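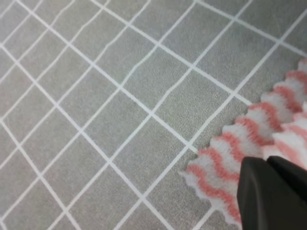
摄影:Saimi Rissanen / Urkavum 项目组

标签:数据卡 · 双臂操作 · 布料 · 洗衣房

Urkavum 布料整理数据集 说明文件

谢谢您点进来看这份说明。写得有点长,请多包涵,因为这套数据从头到尾都是和洗衣房的同事一起磨出来的,有些话光放在表格里说不清楚。赶时间的朋友可以直接翻到“目录结构”那一段。

数据从哪里来

Wadley 洗衣房承接几家小旅馆和一间托儿所的布草,毛巾、小毯子、围兜什么都有。大件早就交给烘干线和熨平机了,小件一直靠手:抖开、找边、铺平、对折、码好。折叠台的领班 Érica Cordeiro 在这张台子前站了很多年,她跟我们说,最累的其实是“找边”,一堆软布里把那条边捏出来,一个班下来手指都是僵的。Urkavum 就从这一步做起,先让机器学会把布抓稳、铺平,折叠放在后面。

本版共收录 2,146 段操作记录,每段从机械臂靠近布料开始,到松开为止。失败的也都留着,抓空的、抓起两层的、拖歪了的,标签里写得明明白白,请不要一上来就把它们删掉,我们自己训练的时候觉得这些段落特别有用。
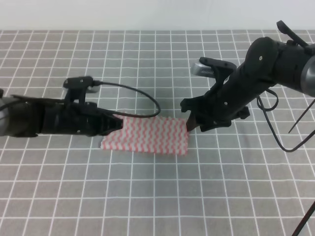
折叠台的分工是大家讨论最久的一件事。原先每个人从抖布到码放一手包到底,现在前半截慢慢交给双臂工位,人留在后半截,检查污渍、挑出脱线的、决定哪一件要返洗。Arlindo Holanda 负责遥操作示范,他的习惯是一边抓住、一边压住:左夹爪去够布的左边缘,右边用一根指头按在另一端,红粉色的波浪条纹铺在中间,左边缘还留着一点皱。他觉得这点皱可以接受,Érica 觉得不行,两个人为此争了好几个下午(都是好脾气的争,还有咖啡)。最后我们在标注里加了“平整度”一栏,由折叠台的人来打分,工程组不插手。

对岗位的影响

这一段是 Érica 坚持要写进来的,我也很赞成。折叠台目前没有减人,不过活儿确实变了,走动多了,盯屏幕也多了,有的同事喜欢,有的同事说眼睛比手还累。Valdir Cordeiro 本来只管码放,如今兼做示范员,培训花了 18 个小时,全部算在上班时间里。计件的算法也跟着改过一次,因为机器铺好的布不该算到某一个人头上,现在改成按班组计。改得好不好,还要再看一阵子,大家有意见请直接跟班组讲,我们每次更新都会问一圈。

目录结构

episodes/ 操作记录,一段一个文件夹
labels/ 结果标签与平整度评分
notes/ 示范员的随手笔记,葡萄牙语为主,没有翻译
splits/ 训练与测试划分,同一块布只会出现在其中一边

每段记录都带有两个腕部视角和一个固定视角,再加上关节位置与夹爪开合。工位的台面是灰底白色方格,格线很显眼,拿去做别的台面时请先试一小批,我们换成素色台面以后成绩掉了不少。

已知的不足

绒面的布样偏少,毛茸茸的边缘容易糊成一片,标注的人也常常拿不准边在哪里。深色布几乎没有。示范员都是右利手,右臂的动作明显更利索一些,做左右对称的增广之前最好想一想。

另外,notes/ 里有几篇是 Valdir 下班前匆匆写的,日期和段号对不上,我们核对过一遍,还有漏的。

使用与署名

研究和教学可以自由使用,商用请先来信。请不要用这套数据给个人的工作速度排名,示范员当初同意参与,就是以这一条为前提的。引用时写“Urkavum 布料整理数据集,第 2 版”即可。

维护人是 Lorne Turcotte,标签方面的问题请找 Saimi Rissanen。五月我们会在 Brirka 补录一批绒面和深色的布样,手头有闲置旧毛巾的朋友欢迎寄来,破一点也没关系,洗过就行。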